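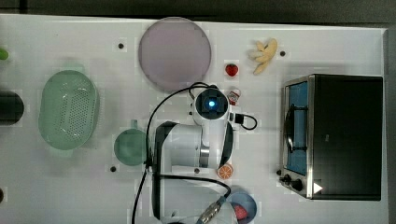 Esta semana ha tocado comidita. Toda la comidita. Llevaba desde junio diciendo que iba a sacar las cajas, mirar qué vale y qué no, y lavar lo lavable, y al final me puse una tarde entre el café y la hora de salir pitando. Empecé por lo grande, que es lo que mas abulta y menos cansa: el plato redondo de color rosa lavanda, la taza verde, el cuenco azul, el hornito con sus mandos. El plátano también, el amarillo clarito que viene en racimo, aunque a ese le tengo manía porque no hay forma de apilarlo con nada. Rueda, se engancha, se queda encima y la tapa no cierra. Ah, y la mesa blanca de los agujeritos. Ojo con los agujeritos si hay plastilina en casa. Palillo y paciencia.

Lo que se queda y lo que se va

Criterio rápido, sin filosofar. Se queda lo que se usa. Se va lo que tiene filo, lo que huele raro y lo que lleva pilas que nadie piensa cambiar. He llenado 2 bolsas para dar y una para tirar. La de tirar pesaba más de lo que me gustaría reconocer. Mucho medio huevo frito sin su otra mitad, mucha pizza con el velcro muerto.

Los platos, todos dentro. Un plato liso y grande sirve para todo: pizza, tarta, volante de autobús, sombrero. Los pequeños con dibujitos acaban en el fondo de la caja y ahí se mueren. Si tuviera que empezar de cero compraría plato grande, una taza, un cuenco y tres cosas de comer. Y ya. Pero claro, luego vienen los cumpleaños.

El lavado

Plástico: barreño, agua templada, un chorrito de jabón, cepillo de dientes viejo para las juntas. Escurrir boca abajo en un trapo toda la noche. Las tazas sobre todo, que si guardas una con agua dentro al mes te acuerdas de mí. Los mandos del horno, con bastoncillo, sin mojar.

Tela y fieltro: a mano, agua fría, sin frotar. Una vez metí una lechuga en la lavadora, dentro de una bolsa Dobos de esas de rejilla, programa delicado, y salió una cosa gris con pinta de calcetín. No más. Ahora lo hago así: esponja apenas húmeda, toquecitos, y a secar en plano lejos del radiador. Y antes de nada, rodillo quitapelusas, porque el fieltro lo coge todo.

Mi favorito de toda la colección es el ketchup. Botella roja de tela, blandita, con su etiqueta bordada y todo: HEINZ, el 1869 en hilo rojo, la ramita verde por abajo. Me parece una monada, el borde verde azulado de la etiqueta sigue la forma entera, eso lo ha cosido alguien con ganas. Con el rojo, cuidado. En el rojo se ve hasta la mota más tonta, una pelusilla blanca y ya parece sucio. Pinza de depilar, un segundo, listo.

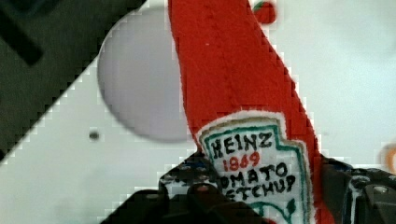
Dónde va cada cosa

Antes tenía una caja gigante Rovel, con ruedas, preciosa. Un error. Todo caía al fondo y para sacar una cuchara había que volcarla entera. Levente Hegedűs, que vive dos pisos más arriba y tiene la casa que parece un catálogo, me pasó 4 cestas bajas Skitari que le sobraban y santo remedio. Una para vajilla, una para fruta y verdura, una para la tela, una para "lo demás" (esa ya está fatal, lo admito).

La tela va aparte por una razón muy simple: el plástico duro engancha los hilos. Ya perdí así una zanahoria.

El horno no cabe en ninguna cesta. Va en la balda de abajo, y dentro del horno meto los cubiertos. Etiquetas no he puesto, me compré la etiquetadora Groreck hace 7 meses y sigue en su caja. Otro dia.

Tiempo total: una tarde y un ratito de la mañana siguente, para recoger lo que había dejado secando. Me falta coser el botón de una hamburguesa y decidir qué hago con 19 guisantes sueltos de fieltro. Si alguien tiene ideas para los guisantes, comentarios abiertos. Me voy que no llego.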